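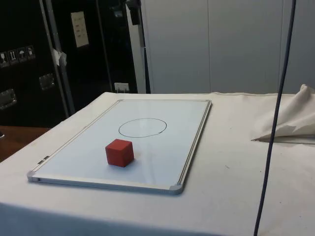 ## Getting old marker off a whiteboard

I have a whiteboard problem. We use ours for grocery lists, for keeping score, for my son's spelling words, and once for a to-do list that I left up from March until the end of summer. If you've ever tried to wipe off something that has been sitting there that long, you know the dry eraser just slides right over it. So this is how I get mine clean, and I've done it enough times now that I can do it while talking on the phone.

### What you need

- 2 soft cloths (old T-shirts are great, paper towels leave fuzz)
- a fresh dry-erase marker, the darker the better
- rubbing alcohol
- a little dish soap and warm water

Skip the scrubby side of the sponge, please! I ruined my first board that way. It got tiny scratches all over, and after that every single word I wrote left a ghost.

### Step 1: Lay it down

Take the board off the wall if you can. Mine hangs on two hooks, so it's a ten-second job. Flat on a table with an old sheet underneath is so much nicer than having gray drips run down your paint.

### Step 2: Write over the old stuff

This sounds silly, but go right over the stubborn lines with your fresh marker and wipe while the ink is still wet. The new ink loosens the old ink and a lot of it comes up together. My neighbor Yasir Mengal showed me this one years ago and I didn't believe him until he did it on my own fridge board.

### Step 3: Alcohol for whatever is left

Dampen a cloth (damp, not dripping) and hold it on the spot for 60 seconds before you rub. Small circles, easy pressure. Open a window, and keep it away from the stove. If somebody grabbed a permanent marker by mistake, do this step twice.

I bought a bottle of Skillow board spray once and liked the smell, but it was 300 ml and gone in no time with the way we go through it. I'm back to the drugstore alcohol.

### Step 4: Wash and dry

One drop of soap in a bowl of warm water, wipe the whole board, then wipe again with plain water. Soap film makes new marker bead up and skip, so don't rush the rinse. Dry it with your second cloth and give it 22 minutes or so of being left alone... okay, I usually give it as long as a cup of coffee.

Then hang it back up and test a corner with one short line before you write out the whole week's dinners.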